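Eskola to build battery storage plant beside Rimwood wind farm

PATANPORT, Thursday, August 13, 2026 – Eskola has signed the contract for the design, supply and construction of a battery energy storage plant at the Rimwood wind farm, north of Patanport. The plant will have a rated power of 422 MW and will connect to the high-voltage grid through the existing Skelard substation. The contract covers engineering, procurement, civil works, electrical installation, commissioning and the first maintenance period.

The storage plant will be built in two phases on land adjoining the wind farm's southern access road. The first phase includes site leveling, drainage, foundations and the medium-voltage collection network, together with half of the battery enclosures. The second phase completes the enclosures and adds the third main transformer. Each phase has its own grid connection test, so the first can enter service while work on the second continues.

The batteries will use lithium iron phosphate cells housed in outdoor enclosures with liquid cooling. Every enclosure is fitted with gas detection, smoke detection and a deflagration vent. The spacing between rows follows the results of the fire propagation study filed with the permit application, and each row can be isolated electrically from the control building or by hand at the row switch.

Power conversion will be handled by bidirectional inverters grouped in skids, with one step-up transformer per skid. Underground cables will carry the output to a new switchyard, where 3 main transformers will raise the voltage to the level required at Skelard. The inverters will be supplied with grid-forming controls, allowing the plant to support voltage and frequency when the share of conventional generation on the network is low.
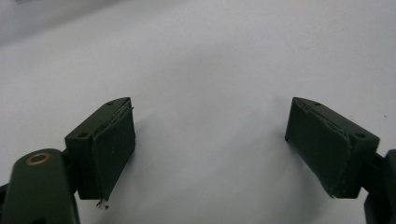
Will the storage plant charge only from the Rimwood turbines?

The plant can charge from the wind farm or from the grid. Under normal conditions the energy management system will give priority to wind output that would otherwise be curtailed. Charging from the grid is permitted within the limits of the connection agreement, and the combined export of the wind farm and the storage plant will not exceed the capacity already assigned at Skelard.

The grid connection requires changes at the substation. Eskola will install a new line bay, replace the protection relays on the existing Rimwood bay and extend the busbar by one section. Outages needed for this work have been scheduled for periods of low wind. Supply to customers in Patanport comes from a separate section of the substation and will stay energized during the works.

Civil works begin in August with topsoil removal and construction of the retention pond. Heavy transport will use the port road and the southern access road only. Transformer deliveries will take place at night under escort, and the dates will be posted on the project website and at the Patanport town offices before each movement.

Noise levels at the nearest homes were modeled for full-power operation with all cooling fans running. To meet the nighttime limit set in the permit, the design includes low-speed fans and an acoustic wall along the western boundary – the side facing the town. Measurements will be repeated after each phase enters service, and the results will be submitted to the permitting authority.

Eskola will operate a site office at the southern gate throughout construction. Local suppliers interested in earthworks, fencing, concrete or transport packages can register through the procurement page of the project website.

About Eskola
Eskola designs, builds and maintains electrical infrastructure, including substations, wind farm collection networks and energy storage plants. The company has 3,321 employees.

Media contact
Eskola Press Office, Patanport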